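# Unit 3 – Bagging and Packing Cells: Who Does What After the Change

Reading: Stojanovska, course reader, section on small-goods packing.

**Case: Clarora, returns and repack line**

Before the change, one packer did the whole job at one table: pick the item, open the drawstring bag, insert, close, set aside. A shift target was 400 bags. Soft goods were the slow part, as they fold, catch on the cord and hide their tags.

After the change, a two-arm cell does the handling. One arm works at the mouth of the bag and the other brings the item. The former packer becomes a cell attendant.

Tasks that moved to the attendant:

- loading mixed items and bags onto the table
- clearing cords that have looped over an item
- logging each stop with a cause code
- checking tags before release

Points to note:

1. Manual effort falls, but attention is now spread over 3 cells. Stops arrive unevenly – long quiet periods, then several at once.
2. The pay grade at Clarora was set by bags per shift. That measure no longer describes the attendant's work, and the grade was rewritten in March.
3. Skill in handling fabric is still needed. It is used in short interventions, so new hires learn it more slowly.
4. The stop log held 1376 entries at the first review. Cord problems were the largest group.

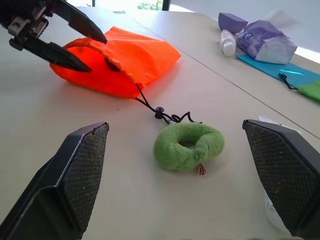 Who should decide when a cell goes back into service after a stop? The attendant who cleared it, under a written procedure, with the shift lead informed – remote restart is reserved for faults outside the table area.

For the next session, compare Clarora with the Wenix case and mark every task that has no named owner.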